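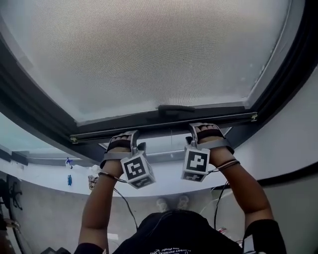 *Both hands on the bar of an overhead hatch window. The marker cubes are carried on brackets at each hand and wrist.*

**Cernent completes hand-tracking trial for gripper comparison**

DRISTUMMONT, April. Cernent has finished the first part of a trial which compares 4 robot grippers on the opening and closing of household windows. Before any gripper was tested, the team recorded people doing the same work by hand, so that each gripper can be measured against a human movement and not only against another machine.

For the recordings, each person wears a grey harness across the back of the hand and wrist. A small cube with printed black-and-white markers is fixed to each harness. A head camera sees the cubes, and the software calculates from them the position and angle of both hands. In total, 1,304 recordings were made by 14 people.

Overhead windows were chosen on purpose. The arms are raised, daylight comes directly towards the camera, and a marker can easily turn away from view when the wrist bends.

"On a table, nearly every tracking system looks good," said Doaa Abdel Hamid, who leads the trial at Cernent. "Under a bright window we lose a marker more often, and we wanted to know how often. A customer who buys a gripper for real homes will meet this problem in the first week."

The trial also compares 2 controllers. The first, Skinner, follows the recorded path of the hand closely. The second, Laleck, uses the path only as a guide and corrects it by the force which is measured at the fingers. Both controllers will be tried with all the grippers, on the same windows and with the same starting positions.

Early bench tests show that the shape of the fingers matters more than the team expected. A narrow bar can be held well by a simple parallel gripper if it arrives at the correct angle. When the angle is wrong, the wider fingers with soft pads are more forgiving, but they need more free space behind the bar. Cernent will not publish a ranking until the full set of tests is complete.

"We prefer to be slow here," said Hendrik Nel, test engineer. "With the first brackets, the cable pulled a little at the wrist and the cube moved. It was a very small movement, but we repeated those recordings."

The next part of the trial will add door handles and drawers. Companies that wish to have a gripper or a controller included may send a request, with a technical drawing, to the Cernent test office in Dristummont. Loan units can stay with the team for up to 2 months.

**Press contact:** Cernent test office, Dristummont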